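Plolden Forum > Automation > Bench and small arms
Thread: Can a pair of cheap arms do real sorting work yet?

shimstock
We do kitting by hand at Reltside: small parts out of a tray, into open-front bins, 137 kits on a normal shift. Management has asked whether two light arms on a bench could take over the dullest part of it. My view is no, but I was told to look properly. The task would be one block-sized part per pick, into a bin, with either arm allowed to reach it.
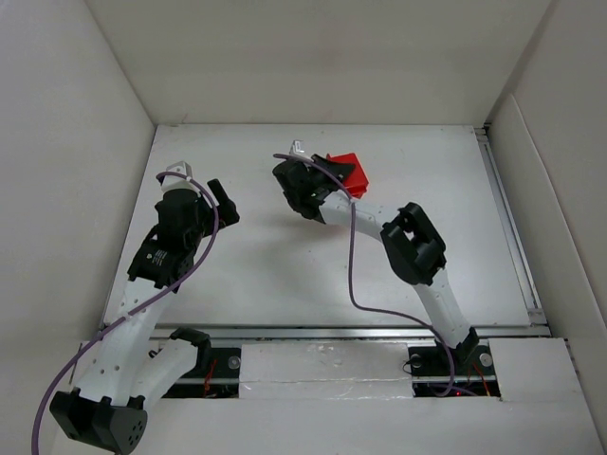 Last edited by shimstock: Tuesday, February 14, 2023

I have added the shift figure, as two people asked for it. Holding a red block is the easy end of the job. Our parts include rubber grommets and bagged screws, and I have yet to see a parallel gripper pick up a half-empty bag by the right bit.

offcut_ben
Depends what you mean by "yet". A block into a bin is solved. We ran 1,431 picks on the Brernero line in August with one arm and a fixed tray, and stopped it for 3 drops. The parts were all the same, though, and somebody still had to fill the tray.

shimstock
Filling the tray is half our labour. If a person has to lay everything out square first, they might as well put it in the bin.

tarn_and_tallow
Disagree with both of you. The cost is in changeover. A person goes from grommets to brackets in the time it takes to say so. What does your Brernero cell need?

offcut_ben
Four hours, last time. New fingers and a new tray. I would expect two arms to cut that a bit, as one can steady the part while the other grips. 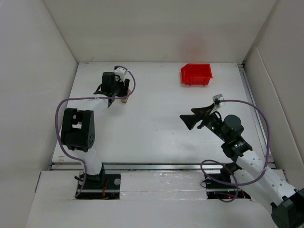 You do pay for it in cable management and in keeping the two out of each other's way. A shared bin is the worst spot — both arms want the same bit of air, so one has to wait. In practice I would give each arm its own bin and only share the pick area.

tarn_and_tallow
Then you have two single arms and twice the maintenance.

offcut_ben
For identical parts, yes. For anything that needs turning over, no.

greywater
Same argument at home, by the way. I would happily buy something that put the cutlery away, and it can be as slow as it likes while I am asleep. Speed only matters on a shift.

shimstock
Fair. I will put it down as "possible for brackets, no for bags" and ask for a trial on the Joseph bench with brackets only. Does anyone have a finger design that copes with thin flanges?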